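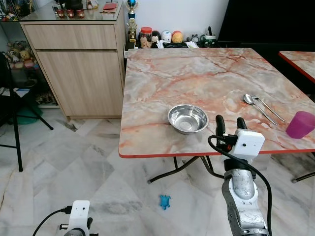
3 min read

Peninah Lyimo had her phone on silent the morning the right arm wouldn't let go of a fork. She still feels a bit sick about it, she tells me, and then she laughs and pours me another cup of tea.

"It just held on," she says. "I hit pause, and it paused, and it was still squeezing. I thought, well, good thing that's cutlery and not my thumb!"

Peninah runs the home trials for Kundow, the little outfit teaching a two-armed robot to set and clear a table. Spoon, fork, bowl, cup, all day long, in ordinary rooms with other people's trophies and teddy bears looking on. I'd gone along expecting to hear about the clever stuff, but she wanted to talk about the fault (bless her), so we did.

The trouble was in the pause. Press it and the arms stop where they are, which sounds sensible until you ask what the fingers are meant to do. On the old software they kept whatever grip they had. Usually that's a light pinch. On this particular morning the force limit had dropped back to its factory setting after a restart, so the gripper was closing at 80 newtons on a fork that needed 8.

"You could see the handle bending," Peninah says. "Slowly. It was horrible, I couldn't look away."

Her offsider that day was Brian Kirui, who'd done 115 runs on the same arm without a hiccup and was reaching in to straighten the spoon when she yelled. He's pretty relaxed about it now. "I had my hand maybe a ruler's length off," he tells me over the phone. "I'd got used to it. You do the same pick over and over and you stop thinking of it as a machine with a motor in it."

They cut the power at the wall, the fingers went slack and the fork dropped on the floor. Then they both went outside for a while.

What came next was a lot of reading. Vikas Chauhan, who looks after the software from the Pillcombe office, went back through 3,377 logged grasps looking for the same thing. He found it had happened twice before, both times on the bowl, and both times the person at the table had written "grip a bit firm" and carried on.

"That one hurt," Vikas says. "It was in the notes. We were reading the notes for whether the robot had put the fork in the right spot, and I skimmed straight past the rest."

So now the force limit gets checked at every start-up, and the arm won't move until the number on the screen matches the number on the sheet. Pause opens the fingers slowly if they're over a table, and holds if there's something up in the air that could fall. There's a proper stop button too, on a long lead, and whoever isn't driving has to have it in their hand. Brian reckons that's the bit that's made the most difference to him. He also grumbles that the lead gets caught on the table legs.

I asked Peninah whether she'd thought about chucking it in.

"For an afternoon," she says. "I rang my sister and told her I was going back to teaching. But then I wanted to know why it did it, and once I wanted to know that I was stuck, wasn't I?"

She's still after a better answer for the bowl. A steel rim is slippery and the fingers like to pinch it harder than they should, even with the limit set properly. Vikas wants softer pads. Peninah wants it to pick more slowly and is prepared to argue the point until July, when the next lot of trials kicks off.

The bent fork lives in her desk drawer at Pillcombe. She bought the family a new set.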